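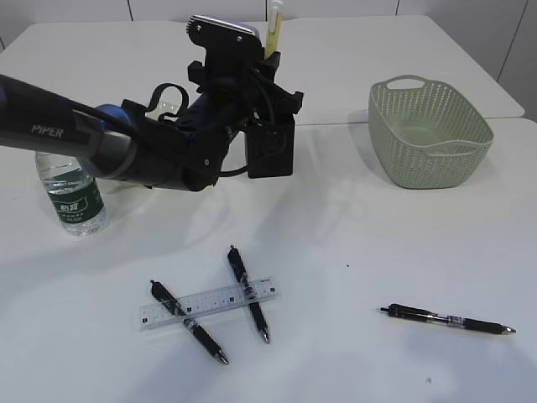
*White tabletop, pale yellow-green cylinder standing near the back.*

**Nelby white table top, model 242**

Nelby 242 is a plain white top for a work table, made for small workshops, school rooms and people who work at home. We sell it without legs, so you can put it on the frame you already have. If you need a frame, please look at the Binwood page, where all three heights are listed.

The surface is smooth and matte. Strong light from the ceiling does not make a hard reflection on it, and this was the first wish of our customers when we made the older glossy top. Small parts are easy to find on white. Pencil comes off with a dry cloth. Ink from a marker needs a little alcohol, and it is better to do it on the same day.

**What is in the box**

- One top, white on both sides
- 34 wood screws, two of them spare
- Four felt pads for the corners
- One sheet with the drilling plan, in size 1:1

**Details**

| | |
|---|---|
| Order number | 1777 |
| Thickness | 1 inch |
| Edges | Rounded, white |
| Guarantee | 5 years |
| Made in | India |

**Before you drill**

The drilling plan is printed for the Binwood frame. For another frame, please lay the top face down on a blanket, put the frame on it and mark the holes with a pencil. The screws go in a little more than half of the thickness. Do not use longer ones - the point will come through on the other side, and we can not repair this under the guarantee.

If you want to fix a vise or a lamp with a clamp, put a piece of cardboard between the clamp and the top. Without it, the clamp leaves a ring after some weeks.

**Cleaning**

Use warm water and a soft cloth. Soap for dishes is fine. Please do not use scouring powder, it makes the surface dull and then the dirt stays in it. For old glue, wait until it is fully hard and push it away with a plastic card.

**Change from September 1, 2021**

The corners are now a little rounder than before. If you want to put two tops side by side and one of them is from the older series, you will see a small gap at the front. Write to us before you order and we will check if we still have an old one in stock. The light gray top, sold under the name Chow, keeps the old corners until November.

**Delivery**

The top comes flat in a carton, and two persons should carry it. Please open the carton from the long side and look at the corners while the driver is still there. Damage must be written on his paper.

Questions about frames and holes are answered by Nhung Phùng in our order office. It helps if you send her the length and width of your frame together with the first message.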